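# Prirkano method

The **Prirkano method** is a procedure for testing robot grasping policies on a cluttered table, described in September by Damian Wilczyńska of the Ziółkowski laboratory. It is named after the lab's street, the better names having been taken.

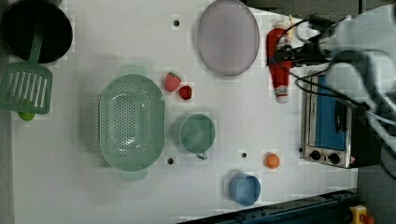
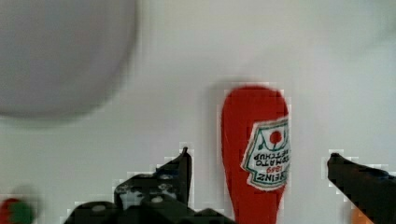
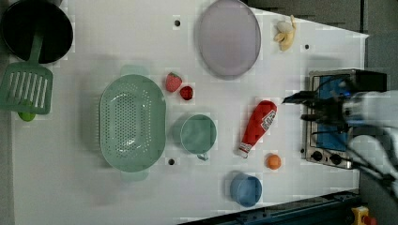

*Toy-kitchen trials at Ziółkowski; the second view is from the wrist camera.*

## Procedure

Most of the clutter keeps its place between trials – pot, colander, cups – while the target changes. A policy is given the target's name and five attempts. Knocking over a neighbour counts as a failure, however gracefully done.

## Results

The published set holds 1027 trials, of which the paper analyses 1000. The remainder are listed in an appendix under "other behaviour". Adding wrist views to the overhead ones raised the success rate to 54 per cent, a figure the authors called encouraging and the reviewers called a figure.

## Reception

A group at Trivmont repeated the work with its own crockery and got a lower score, which both labs have cited in their favour.

## See also

- Plorwood grasping set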